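打印本页 | 电子邮件转发

新闻稿 供即时发布

Cluvon五月起推出旧桌面翻新回收计划 首站落户Jerkthorpe

Jerkthorpe讯——家具租赁与翻新企业Cluvon宣布，面向办公室、学校、小型餐饮店的旧桌翻新回收计划五月正式启动。首站Jerkthorpe。旧桌上门收，翻新后原主可取回，也可折价换成别的桌子。不想要的，留在Cluvon仓库，进入租赁库存。

计划名称：Brorkex。中文名暂未定，对外统一用英文。

首期名额400张桌子。先报先得，报满即止，不设候补名单。第二期什么时候开，要看首期的周转情况，目前没有时间表。

为什么做桌子

办公家具里，桌子淘汰得最冤。椅子坏了多半是真坏，气杆漏气，轮子断。桌子不一样，桌架好好的，抽屉好好的，就是台面难看了：杯底印、划痕、边条翘起来一截，搬家公司一来，整张拉走。Cluvon去年在自家租赁客户中做过一次退租检查，退回的183张桌子里，有116张桌架和连接件完全可以继续用，问题只出在台面和封边上。这批桌子后来都做了翻新，重新租出去，客户那边没有因为是翻新桌而退单的。

Brorkex就是从这批桌子来的。原来只是内部流程，仓库里两张工作台，一台封边机，谁有空谁做。后来租赁客户开始问，自己买的桌子能不能也送过来修。问的人多了，干脆单独立项。

服务内容

报名之后，Cluvon先看照片和尺寸，给一个初步意见：能修，不能修，或者要到现场看。初步意见不收费。现场看也不收费，但仅限Jerkthorpe镇内及近郊，远的请自行送到仓库。

台面处理分几种情况。表面脏、发乌、有胶印的，清洁加轻度打磨，通常当天可以完工。贴面局部起泡的，开口注胶再压平，压合时间要过夜。封边脱落的，整条换，不做局部拼接，拼接的地方用不了多久又会翘。实木台面允许重新上油，颜色会比原来深一点，这一点报名表上有写，请务必看清楚再签字。

贴面磨穿的台面不修，只换。换面的材料有浅木纹、深木纹和素色，样板可以到仓库看，也可以寄。网上看的颜色和实物有差别，建议看样板。

不收的：玻璃台面、大理石台面、带升降电机的桌子（电机部分公司暂时没有维修能力）、受潮发胀变形的刨花板。带虫眼的也不收，会影响仓库里其他木料。

收费方式

按张收费，不按工时。清洁打磨一个价，换封边一个价，换台面一个价，搬运费另算。完整价目表随报名表发送，这里不一一列出。学校和图书馆有优惠，须由单位出面报名，个人代报不算。

换桌的客户，旧桌折价直接抵扣，不折现金。

旧桌翻新期间如需周转桌，可以免费借用，一张换一张，翻新完毕送回时一并收走。周转桌款式不能挑，仓库有什么给什么，大小会尽量接近。

首站为什么是Jerkthorpe

仓库在这里。另外镇上的小办公室比较集中，很多是老楼改的，楼梯窄，大件家具进出一次很费劲，能修就不愿意换。Cluvon三月在镇上办了一个下午的咨询活动，现场登记意向44份，其中以诊所、培训班和会计事务所居多，也有几户是家里的餐桌。餐桌本来不在计划里，登记之后公司内部讨论过，决定也收，按同样的价目表走。

咨询活动当天还有不少人问椅子。椅子暂时不做。沙发也不做。

合作方

台面板材和封边条由Quintero供应。双方签的是一年期供货协议，花色固定，一年之内不换，以便客户日后补做同色桌子。Quintero同时会收走Brorkex产生的边角料，作何用途由对方决定，Cluvon不参与。

换下的旧台面，尺寸够大的裁成搁板，在仓库门口低价出售，售完为止。不够大的同边角料一起处理。

翻新之后怎么用

很多台面是擦坏的，不是用坏的。钢丝球不要用。去污粉也不要用。日常拿微湿的软布顺着木纹方向擦，擦完再用干布走一遍，特别是封边的接缝，水留在那里最伤。浅色台面沾了咖啡、茶水要尽早擦掉，隔夜就难办了。热锅热壶请垫东西。
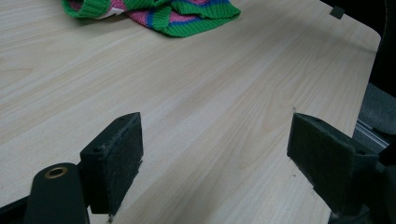 在咨询活动上登记过的一位居民事后来信说，家里餐桌用了很多年，边条掉了两次都是自己拿胶水粘的，粘一次丑一次，她最关心的是换整条封边以后桌角能不能做圆一点，小孩老撞。答复是可以，直角改圆角需要重新裁台面，按换台面收费，不按换封边收费，报名时请在备注栏写明，现场再改来不急。

还有人来信问，桌子底下贴的资产标签要不要撕。不用撕。标签、编号都保留，取回时按标签核对，单位报名的尤其请不要撕，撕了反而容易搞混。

质保

换封边和换台面的，质保一年，从送回当天算起。清洁打磨不设质保。上油不设质保。人为磕碰、泡水、烫伤不在质保之内。质保期内封边脱落，免费重换，搬运费也由Cluvon承担。

签收时请当面检查四边和桌脚，有问题当场写在签收单上。签收后再提运输磕碰的，处理起来比较麻烦，望理解。

如何报名

报名表可在仓库前台领取，也可来信索取电子版。需要填的有：桌子数量、长宽高、台面材质（不清楚可以空着）、楼层、有没有电梯。照片至少要两张，一张全貌，一张损坏的地方，光线亮一些，别开闪光灯，反光看不清划痕。

五月报名，按收到完整资料的先后排期。资料不全的会退回补充，排期从补齐那天重新算。单位一次报名数量较多的，可能分批上门，中间留出周转的时间。

仓库接待时间上午九点到下午五点，中午不休息。看样板不用预约，送桌子请提前一天打招呼，卸货口只有一个，撞到一起要等。

关于Cluvon

Cluvon从事办公家具租赁、翻新及仓储，总部和仓库均设在Jerkthorpe。主要客户为中小型办公室和培训机构。Brorkex是公司首个面向非租赁客户开放的的翻新项目。

关于Quintero

Quintero供应家具用板材及封边材料。

媒体垂询：Cluvon对外联络处。需要价目表、样板照片或安排参观仓库的媒体，请来信注明媒体名称和截稿时间，一般当天回复。参观请避开卸货时段，上午十点以后为宜。

（完）

打印本页 | 电子邮件转发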